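Feb 27, 2020

Keep the Box

My sister-in-law thinks I have a problem, and the problem is boxes. I moved into my place in Akgate last July with 68 of them, and when everything was put away I flattened maybe half and kept the rest. She wanted them all at the curb by dinner!

I say a good box is worth hanging on to. Try mailing a lamp back to a store without one (I did, to Helero, and the new carton cost me more than the shipping). Our post office closes at 5, the line is 30 people deep in the holidays, and you don't want to be the one at the counter buying tape and cardboard at airport prices.

And the colored ones, oh, I love those. Plain brown is fine for the garage, but a colored box on a shelf is easy to find when you're hunting for the Christmas lights. I've labeled mine in marker, crossed it out, labeled them again. One has said "taxes," "yarn" and "cat stuff," and it's still holding up great.

So recycle the soggy ones, sure. But give the sturdy ones a second year before you haul them out. My sister-in-law borrowed four last week, by the way.
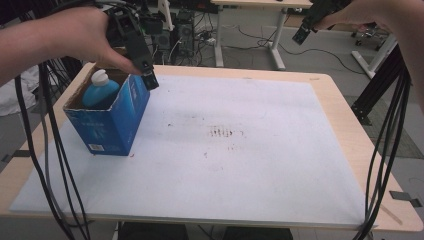 An open blue cardboard box, my favorite color for the shelf.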